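Review: Umau Classroom Arm Simulator, one semester in

By Hina Satti, faculty adviser, Skedden High robotics club

Our club owns one real robot arm. It spent most of last year in a closet waiting for a part, and when the part came it was for a different arm. So when Ehsan Mughal, who handles our county's robotics loans, offered us a club license for Umau's simulator, I said yes before he got to the price. The price was 200 dollars. I would still have said yes, but more slowly.

We have 26 kids on the roster and nine computers that can run the thing. What follows is based on a fall of after-school sessions, plus one long evening in December when the heating quit and the lab machines kept us alive.

Setup

The download went fine. The license server did not, and Fouzia Kiani, a junior with more patience than I have, spent two meetings on the phone with support while the rest of us ate her share of the pretzels. Once it was running it stayed running. The manual is 400 pages long, and the index lists "gripper" under H, for "hand." I have made my peace with this.

The tasks

Umau ships with a set of small jobs for the arm, most of them involving numbered wooden cubes. Our regional meet at Orkthorpe has a cube event, so that's where we lived. Students write the moves, press go, and find out what they meant. There's a room view for seeing where the arm thinks it is, a table view for checking the approach, and a gripper view looking out past the fingers, which the kids took to immediately and which I find slightly seasick.

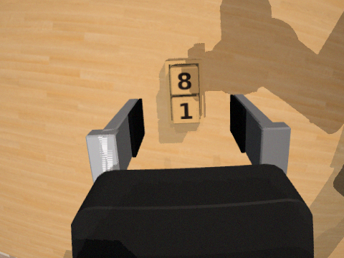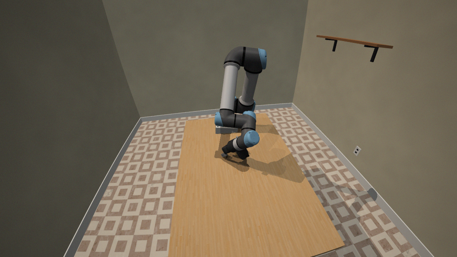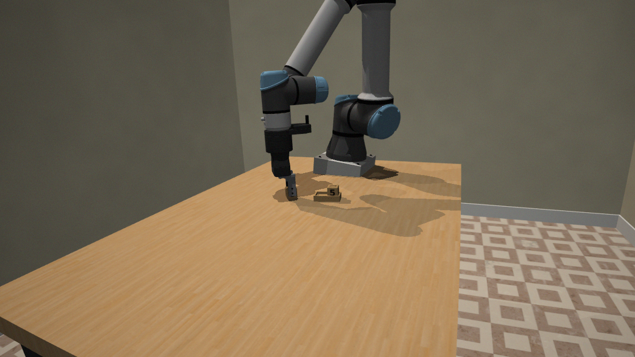
The good

It is cheap to be wrong in. Humaira Mirani drove the gripper straight into the table on her first run, backed up, and did it again on purpose with better form. On the real arm that would have been a letter home and a bake sale. By the third week she was writing the neatest approach moves in the club.

The shadows are better than they need to be. They fall across the wood in big soft shapes, and several students started using the one under the gripper to judge how far they had left to go. I told them to read the height number instead. They told me the height number was in a menu. They were right, and it's a bad menu.

I also like that the numerals on the cubes are big and plain. When you're talking a ninth grader through a pick from across the room, "no, the 8" is a complete sentence.

The less good

Somebody at Umau put a shelf on the wall of the practice room and nothing on the shelf. There is also an electrical outlet. My students have asked for a plant, a trophy and, in one written request, a smaller robot for the big robot to look after. None of these can be added. The floor tile can't be changed either, and after a semester I see those squares when I close my eyes.

More seriously, the physics of letting go is too polite. Cubes that our real gripper would nudge sideways sit exactly where they're told. Shabnam Durrani had her stacking routine at 70 clean runs in the simulator and then moved it to the real arm (which came out of the closet for the occasion), where the second cube went under a radiator. She has since added a pause before release and a small straight lift after it, and things have improved. The radiator still has the cube.

Saving is the other complaint. The program saves your code but forgets your camera views, so every session begins with kids dragging the room around until it looks the way they left it. I timed this once and then wished I hadn't.

Compared with what we had

Before this we used the Athanasiadis trainer, which is free and looks like a tax form. It has a nicer editor and its error messages are written in English. Umau's error messages are mostly a number and a feeling. If your kids are brand new to code, start them on Athanasiadis for a month and move them over once they can read a loop. If they already can, go straight to Umau and print out the page of error codes. It's in the appendix. Look under W, for "when things go wrong."

Would I renew

Yes, for the cube tasks alone, and I've put it in next year's budget. I have also emailed support about the plant. Four stars out of five, and I'll revise it if they write back.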